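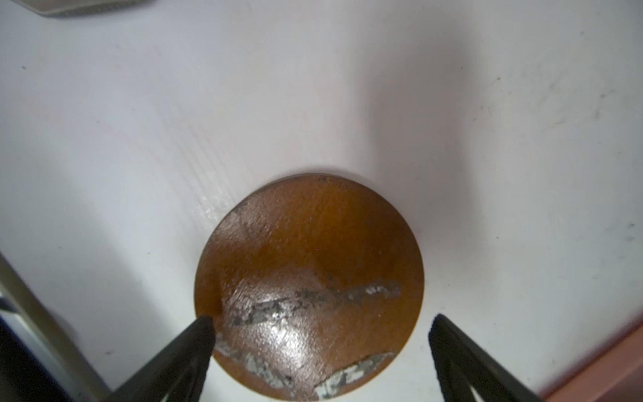

Bralville Monthly | Film and Television Desk

Snædís Damgaard got her first paid acting job at 19, playing a ferry clerk with 2 lines in a police drama. She is now the lead in Borko, the eight-part series that finished shooting in October, and most viewers will be seeing her for the first time.

She grew up in Bralville and trained on stage. Her first large part was in Ragnarsson, a family drama that played to 1,159 people over its whole run at the town theater. A casting director saw one of the last nights and asked her to read for television.

"I was too loud," Damgaard says. "They kept moving the microphone back."
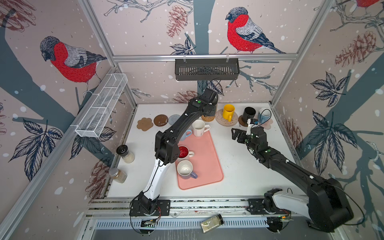
Work on Borko

In the series she plays a land surveyor who comes home to settle her father's debts. The shoot took some 100 days, much of it outdoors. Damgaard did her own driving and learned to use the survey equipment -- slowly, by her account.

She also sings over the closing credits, a job she took after the first singer dropped out.
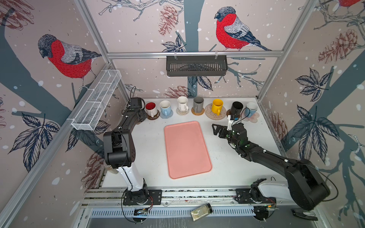 Her next project is Pulex, a low-budget comedy about a flea circus, and she has a smaller role in it. She wanted something light after Borko, and winter stories still appeal to her. Bullfinches on branches, pine cones and white spots of snow, the sort of thing printed on wallpaper, are close to how she remembers December at her grandmother's house. Pulex has a winter setting too, though most of it takes place inside a tent.

Borko starts on December 11, 2020, with two episodes shown back to back.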